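Curkeck Furniture Collection: Conservation and Access Project
Interim progress report to the Vendon Fund

Reporting period: second
Report date: 10/7/26

Summary

Work during the period covered cataloging, environmental control in the main store, and preparation of the reading room for public visits. Cataloging is ahead of the revised schedule. Environmental work is complete except for one sensor relocation. The reading room is behind schedule owing to late delivery of shelving, and a new opening date in November is requested under section 4 of the grant agreement.

Spending remains within the approved budget. No transfer between budget lines is requested.

1. Cataloging

The target for the full project is 806 object records. At the close of the period, 624 records had been completed to the agreed standard, meaning that each has an accession number, dimensions, a materials statement, a condition grade and a storage location. The remaining records fall into two groups: seating held at the Fonseca annex, and loose components (casters, finials, drawer pulls) that were boxed without labels before the collection was transferred.

The loose components are slow to process. Matching a part to its parent object requires both items to be on the same bench, and the annex and the main store are on separate sites. We have changed the procedure so that components are photographed and measured first, then compared against the records already in the database. A physical comparison is made only when a likely match is found. The change was introduced midway through the period and has reduced the number of van trips between sites.

Condition grades continue to use the 5-point scale set out in the application. Two definitions were tightened after a consistency check. Grade 3 now requires that any structural looseness be confined to a single joint, and grade 4 applies where two or more joints are affected or where the seat deck cannot bear load. Records completed before the change have been reviewed and regraded where necessary.

2. Environmental control

The Vokari logging system is installed in the main store and reports temperature and relative humidity at fixed intervals. Readings from the center and west bays have stayed inside the agreed band for the whole period. The east bay went outside the band twice on the high side. Both events followed rain and both coincided with the loading door being used for deliveries. A door curtain has been fitted and deliveries are now taken at the west entrance where the size of the object allows.

One sensor in the east bay is mounted too near the air supply and responds to the fan cycle. It will be moved to the inner wall. Data from this sensor has been flagged in the log and left out of the monthly averages.

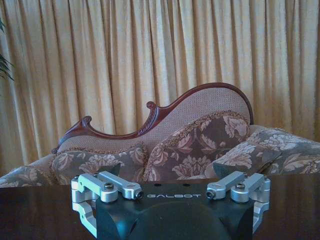 Prepared by the Collections Office, Curkeck Furniture Collection

3. Treatment and upholstery

Treatment has been limited to stabilization, as agreed. The work carried out consisted of surface cleaning, consolidation of lifting veneer, re-gluing of open joints and the fitting of dust covers. No refinishing has been done on any show wood. Carved crest rails and scrolls were dusted with soft brushes and checked for old repairs, which are recorded in the condition notes but left in place.

Textiles are dealt with separately. Where original upholstery survives under a later cover, the later cover is retained and a small area is opened at the underside for inspection, then closed with stitching. Samples are taken only when loose fiber is already present. A contract for fiber identification has been let and the first results are expected in the next period.

The pest monitoring program found webbing clothes moth in two traps at the annex. The affected bay was emptied, vacuumed and retrapped, and the contents were sent for low-temperature treatment. Later trap checks in the same bay were clear. Trap density at the annex has been doubled and will stay at that level until the end of the project.

4. Reading room

Lighting and floor repairs are finished. The shelving order was placed on time, but the supplier delivered uprights of the wrong depth and the replacement set has not arrived. The room cannot be passed for visitor use until the shelving is fixed to the wall. We request that the opening milestone be moved to November. The change has no cost effect.

5. Finance

The single item above estimate is freight between sites, which exceeded its line by $2,000. The overspend is covered by the contingency already approved. Savings are expected on packing materials, as crates from the original transfer are being reused.

6. Work planned for the next period

Complete the seating records at the annex.
Relocate the east bay sensor and recalibrate all loggers.
Receive fiber identification results and add them to the object records.
Install shelving and open the reading room.
Submit the draft access policy to the Fund for comment.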